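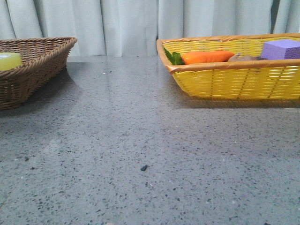

The brown basket and the yellow basket on our speckled grey counter.

About Clatton Baskets

Clatton is a small shop and workroom for baskets. We sell baskets for the kitchen, for the market and for the cupboard, we repair old ones, and we teach people to weave them. We are in the former Mrema bakery, on the corner opposite the bus stop, and the old name is still painted over the door. Please do not be confused by it. Many visitors walk past us two times before they come in.

How we began

The shop was opened by Mwajuma Laizer, who learned weaving from her aunt and for many years sold her work from a table in the Liritz market. At that time she made only wicker baskets, in brown, with a thick rolled rim. The rim is the part which the hand touches most, and if it is made badly the whole basket becomes loose after one winter. She still makes the rims of all our wicker baskets herself. The rest of us are permitted to do the bases and the sides.

Wycliffe Mfaume joined her 13 years ago. He had a stall beside hers with plastic household goods, and the two of them had a long discussion, which is not finished today, about whether a basket of plastic strips is a proper basket. Wycliffe's opinion is that it is woven, it carries potatoes, and you can wash it under the tap. Mwajuma agrees about the tap. We sell both kinds, and the yellow ones are liked very much by families with children.

What we make and sell

Our wicker baskets are wider at the top than at the base, so that it is easy to reach inside for fruit or bread. We make them in 7 sizes. The smallest is for eggs or keys, and the largest is for firewood and must be ordered in advance.

The plastic strip baskets are rectangular and good for vegetables, because the air can pass between the strips and the earth falls out. Please put a cloth below if your carrots come directly from the garden. They can stay outside in the rain, but strong sun makes the colour weaker after some summers.

We also keep a small shelf of baskets from the Grimska workshop, whose weavers send us a parcel each November. These are usually sold before the new year and we cannot reserve them by telephone.

Repairs

We repair baskets from any maker. A broken handle or a rim which has opened is usually ready in one week. For a hole in the side we must first find strands of a similar colour, and this can take longer. The repair book is kept by Muthoni Simiyu, and the last number she has written in it is 3,761. If your basket has a value for your family, please tell her its story when you bring it. She writes this also in the book, and it helps us to decide how much of the old material we should keep.

We do not repair chair seats. We tried it, and we were too slow.

Lessons

Erick Massawe teaches a beginners' lesson each month in the back part of the shop, at the long table. It takes 2 mornings. On the first you make the base and the sides, and on the second the rim. Please wear clothes which can become wet, and cut your nails short. All materials are included in the price, and also tea. Children from ten years are welcome together with an adult.

For schools we have a shorter lesson with paper strips. Elibariki Kariuki brings everything to your classroom and needs only tables and a sink. He can come to any school in Clatton and in the villages on the Liritz road.

How to care for your basket

Wipe wicker with a damp cloth and let it dry slowly, not on the radiator. If the strands begin to make noise when you lift the basket, they are too dry, and you can spray them lightly with water. A plastic strip basket can be washed with warm water and a soft brush.

Visit us

The shop opens at nine in the morning and closes at five. Between twelve and one we eat, but you may knock. Cars can stop behind the building, where the entrance is narrow, so please drive carefully beside the wall. Orders and repairs can be collected at the counter until closing time.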